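Trollus 35 — refurbished office tower

We prepare the Trollus 35 at our workshop in Dromwood. Every unit is cleaned, and the fan is changed if it makes noise. The case is simple to open for a later upgrade. 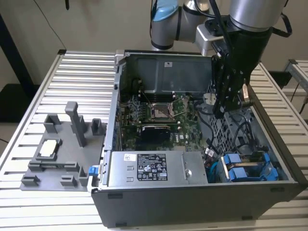
Tower with side panel removed, lying on its side.

Memory is 16 GB. Keyboard and mouse are not included — please order them separately.

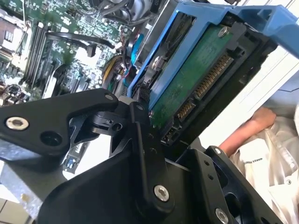
Delivery to Cindenthorpe is free. Price: 928 Mets points or the same in cash at the counter. Returns are accepted for 35 days, with the receipt.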